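Sealing a granite countertop, quick version

Posted 2020-06-30

Do the water test first. Few drops on the stone, wait 13 minutes. Dark spot left behind? Needs sealing. Still beading up, leave it alone til September and test again.

What you need: stone sealer (I use Vallia, any penetrating one is fine), dish soap, three or four soft cloths, gloves. Open a window.

1. Clear the counter. Wash with warm water and a drop of soap. No vinegar, no lemon.
2. Dry it, then leave overnight. Dont skip this.
3. Try the sealer in a corner first. Some stones go darker.
4. Wipe on a thin even coat, small sections, back to front.
5. Let it sit as long as the bottle says. Not longer.
6. Buff off every bit of extra. Dry cloth, then another dry cloth.
7. Second coat if the water test still fails.

Left it on too long and got a haze? Dab a little fresh sealer on the haze, rub, buff right away. Usually lifts.

Keep it dry for a day after. Then appliances can go back. Speckled tan and brown stone hides crumbs and smears realy well, so wipe it down even when it looks clean. 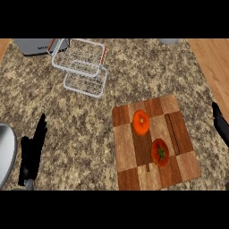
Refilwe Pillay: Did mine last weekend and one coat was plenty except by the sink, that part took two. Does the haze trick work if it's been on there a week already?

Maybe. Try a small patch. If it won't budge, get the stripper made for your brand of sealer and start over from step 1.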